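Inicio Taller en casa Guías Materiales Contacto

Usamos cookies para recordar sus preferencias. Aceptar Configurar

Cómo separar por colores un montón de cables enredados

Última actualización: 2018-10-18

Escribo esta guía en español, que no es mi primera lengua, y pido paciencia si alguna frase suena rara. En el taller de Landero guardábamos todos los cables finos en una sola caja. En enero pesamos el contenido: 800 gramos de hilo negro, naranja y blanco, todo junto. Con Golnar Taheri probé varias maneras de separarlo y explico la que me resulta más cómoda.

Preparar la mesa

Se necesita una mesa lisa y una bandeja de plástico para cada color. Yo las pongo en fila, en diagonal, para que la mano llegue igual de fácil a las tres. El color de la bandeja no tiene que coincidir con el del cable; en mi caso los blancos van a la roja y así se distinguen bien del fondo.

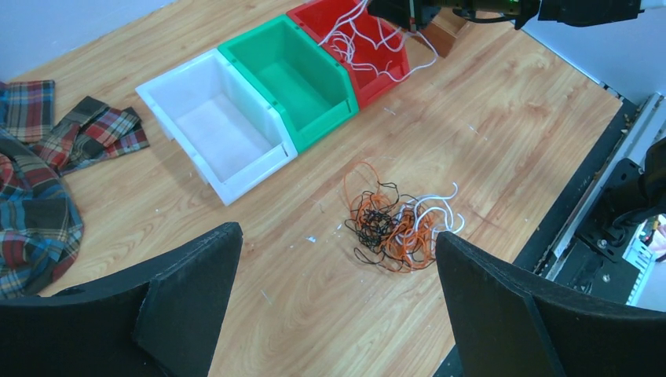
El montón se deja caer en el centro, sin apretarlo. Si trae restos de cinta o de funda, mejor retirarlos antes con la mano. No hace falta lámpara especial, pero conviene que la luz venga de un lado, porque las sombras ayudan a ver qué hilo pasa por encima.

Paso 1. Buscar las puntas

Antes de tirar de nada, miro dónde hay extremos libres. Una punta vale más que un lazo grande: el lazo puede volver al nudo por debajo y apretarlo. Cuando encuentro una punta la levanto un poco, sigo el hilo con la vista hasta donde puedo y después muevo los otros colores hacia los lados. 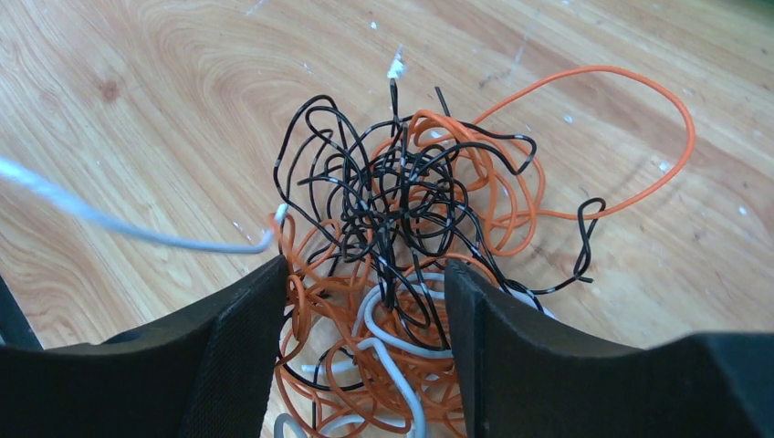 Las vueltas negras, con un lazo naranja que se abre sobre la madera.

Los tramos rectos salen casi solos. Los rizos pequeños se abren con dos dedos, despacio — nunca con tijeras, aunque dé ganas.

Paso 2. Sacar un color completo

Empiezo por el color que está más afuera. Tomo varias hebras juntas, las subido a una altura cómoda y sacudo suavemente, para que el peso del resto haga su parte. Si sube otro color con ellas, bajo todo a la mesa y suelto ese cruce primero. Han-gyeol Sun prefiere sacar hebra por hebra; es más lento, pero se hacen menos nudos.

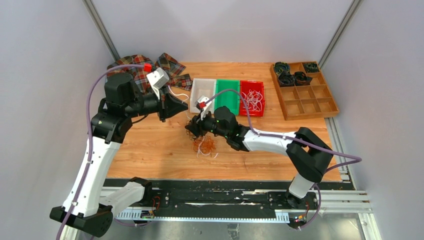
Paso 3. Llenar las bandejas

Cada color se deja en su bandeja sin enrollar. Enrollar en este momento es perder tiempo, porque casi siempre aparece otro trozo del mismo color al fondo del montón. Los cables negros los dejo para el final: son los que tienen más curvas pequeñas y se trabajan mejor con la mesa despejada de los otros colores.
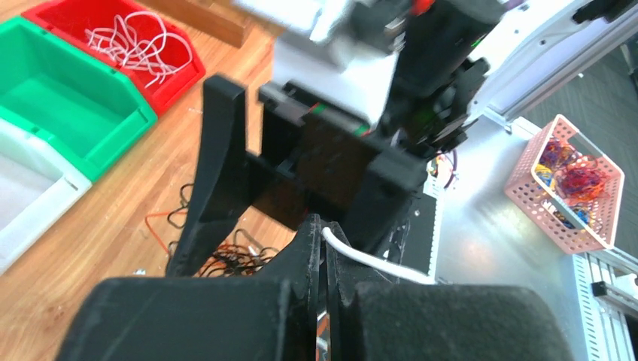
Paso 4. Atar y guardar

Con los colores ya separados, se hacen madejas de 165 milímetros de largo y se atan con una tira de tela. En cada madeja pongo una etiqueta con el color y el número de caja (la de los blancos es la 3698). Las madejas atadas van acostadas, una al lado de otra, y la caja se cierra sin presionar la tapa.

Reciba nuestras guías por correo. Escriba su dirección y pulse Suscribirse.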